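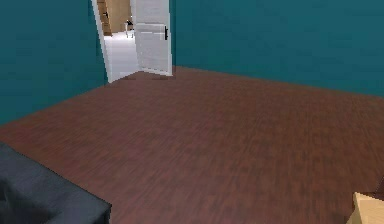 A simulated living room with its door open to the next room.

Household robots still slow at the small jobs, test finds
April
By the technology desk

Machines meant for the home can now cross a living room and go through an open door without much trouble, but they still struggle with most of what people would want them to do once they get there, according to results released this month by the robotics firm Varitz.

The company ran its household software through 300 attempts at everyday chores in computer-made rooms. The chores were simple ones: go to another room and come back, fetch an item from a low table, close a door, and put cushions back on a sofa. Each run had a time limit of 3 minutes, which the firm says is longer than most adults would need for any of them.

Moving between rooms went best. In 100 attempts at that job alone, the software failed only three times, and in each case it had stopped at the doorway where a dark floor met a much paler one. Varitz said the change in brightness had been read as a step. A later version of the software has been trained on more floors of different colours, and the firm expects the fault to be less common.

Doors were harder. An open door gave little difficulty, but closing one meant finding the handle, judging which way the door swung and moving backwards out of its path. The software often pushed the door from the wrong side or stood where the door needed to go. Lever handles caused fewer failures than round knobs, although the company has not published separate figures for the two.

Cushions gave the worst results of all. Soft things change shape when they are picked up, and the simulated versions do not behave quite like real ones. Varitz said it would not claim any success rate for cushions until the work had been repeated in a real house.

That part of the project is due to start at Plellwood, a block of new flats in Dunddale where two homes have been set aside for trials before tenants move in. The machines will be asked to do the same chores on real floors, with a member of staff in the next room who can stop them. Washing up, ironing and anything involving the cooker have been left out.

Villanueva, a cleaning contractor which looks after offices and shops in Dunddale, will help to judge the results. Its supervisors will mark each chore as they would mark the work of a new starter, looking at whether the job was finished and whether anything was knocked or scraped on the way. The contractor said it had no plans to buy machines for its own rounds. It already uses a floor scrubber that steers itself at one shop, and staff there still do the edges and corners by hand.

Some of those who work on home robots doubt that simulated rooms say much about real ones. A rendered floor has no crumbs, loose rugs or trailing leads unless someone adds them, and furniture stays where it was put. Varitz accepts the point but says the method lets it repeat the same run many times at little cost - and find faults such as the one at the doorway before a machine is let loose near anyone's belongings.

The firm has not given a price or a date for a product. Results from the Plellwood flats will be published once both homes have been tested, and tenants' groups in Dunddale have asked to see them before any machine is offered to residents.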